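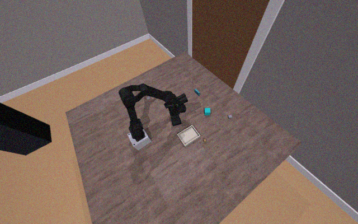 Home | Topics | A–Z | Crafts and Trades | Random article | Log in

Print this article | E-mail this article

Wood grain

Wood grain is the direction, size and arrangement of the fibers in a piece of wood, and also, in everyday talk, the pattern those fibers make on a cut surface. The two meanings get mixed up a lot. A carpenter who says "plane with the grain" means fiber direction. A shopper who likes "a nice grain" means the pattern, which some trade writers call figure instead.

Origin in the tree

Most of the cells in a trunk are long and narrow and run up and down. They carry water, or hold the tree up, or both. A smaller number run outward from the center like spokes — these are the rays. New wood forms just under the bark. In places with a cold season, the tree lays down paler, looser wood in spring and denser, darker wood later on, and stops for winter. One light band plus one dark band makes a growth ring. Tropical trees may have faint rings or none, depending on whether there is a dry season.

Cut a trunk straight across and the rings show as circles. Cut it lengthwise and the same rings show as lines, arches or long ovals. Everything people call pattern comes from that, plus knots, rays and whatever odd things the tree did while growing.

Grain direction

Straight grain: fibers run parallel to the length of the board. Strong, splits cleanly, easy to work.

Cross grain: fibers run at an angle to the length. Can come from the tree or from careless sawing. Weaker, and it tends to break along the slant.

Spiral grain: the fibers wind around the trunk like a stripe on a barber pole. Boards from such trees often twist as they dry.

Interlocked grain: the spiral changes direction every few years, left then right. Common in tropical hardwoods. Hard to split, hard to plane, but gives a ribbon stripe when quarter sawn.

Wavy or curly grain: fibers ripple along their length. Prized in maple for instrument backs.

Irregular grain: swirls around knots, crotches and burls.

Effect of sawing

The same log gives very different boards depending on how it is sawn. Plain sawing, also called flat sawing, is the quickest and wastes the least. The rings meet the face at a low angle, so the face shows arches and ovals, the so-called cathedral pattern. Plain-sawn boards are more likely to cup.

Quarter sawing cuts the log so that the rings meet the face at close to a right angle. Narrow, straight lines. In oak the rays show up as shiny flecks. More waste and more turning of the log, so it costs more, but the boards stay flatter. Rift sawing falls between the two, with even lines and little fleck, and is often used for table legs becuase all four sides look alike.

Veneer can be cut any of these ways, or peeled off a turning log in one long sheet, a bit like paper towel off a roll. Peeled veneer has a wide, wandering pattern that no sawn board has.

Working with grain

Tools cut cleanly when the fibers rise away in the same direction as the cut. Going the other way, the edge digs under the fibers and lifts them — this is tearout. The usual advice is to look at the side of the board, see which way the lines climb, and plane uphill. On interlocked grain there is no right way. Sharp blade, thin shavings, or a scraper.

End grain soaks up stain and glue far faster than the face does, and dries darker. Glue holds poorly there too, so joints are made to bring long grain against long grain wherever possible. Dovetails, mortises and finger joints all do that.

Sanding goes along the grain. Scratches across it show under finish, sometimes not until the first coat.

Movement

Wood swells in damp air and shrinks in dry air, mostly across the grain and hardly at all along it. A wide tabletop may be noticeably wider in August than in December. Tops are therefore held down with slotted screws or clips so they can move. Plywood gets around the problem by laying each sheet crosswise to the next.

Grain versus texture

Often confused. Texture means the size and evenness of the cells. Oak and ash are coarse, with pores big enough to see. Maple and cherry are fine. Coarse woods may need a filler before a gloss finish, or the pores show as tiny pits. A board can be straight grained and coarse, or wavy and fine, the terms are independent.

Imitation grain

Painting cheap wood to look like costly wood is an old trade, known simply as graining. A base coat goes on, then a thin colored glaze, then the glaze is dragged with combs, brushes, rags or a curved rubber rocker that leaves ovals. Pine doors were turned into "oak" this way for generations, and a good deal of it survives under later paint.

In the town of Westoston the trade lasted longer than in most places. The Cisneros workshop there grained doors, pews and shop counters, and kept a set of 300 sample panels to show customers. The restorer Montserrat Quezada later relearned the workshop's methods from the panels themselves, and her manual Colance — named after the street the shop stood on — gives 10 recipes for glaze, 6 of them for walnut. She argues that most beginners make the lines too regular. Real grain drifts, crowds together and opens up again, and an eye that has never thought about trees will still notice when it doesnt.

Printed grain came next. A pattern is printed on paper or film and pressed onto a board, and today this covers a large share of low-cost furniture and flooring. The weak point is repeats: two planks with the same knot, side by side. Better makers use many different prints and emboss the surface so that the grooves line up with the picture. Virent, a flooring firm, keeps a library of 4,000 scanned boards for this purpose.

Digital grain is either a photo wrapped around a shape or a pattern worked out by formula. The formula method starts with nested rings, bends them a little at random, and slices through. Its advantage is that end and face match up at the corners, as in a real block.

See also

Growth ring
Knot (wood)
Burl
Veneer
Marbling (paint)

Recently updated

Hide glue
Shellac
Spokeshave
Milk paint
Lumber grading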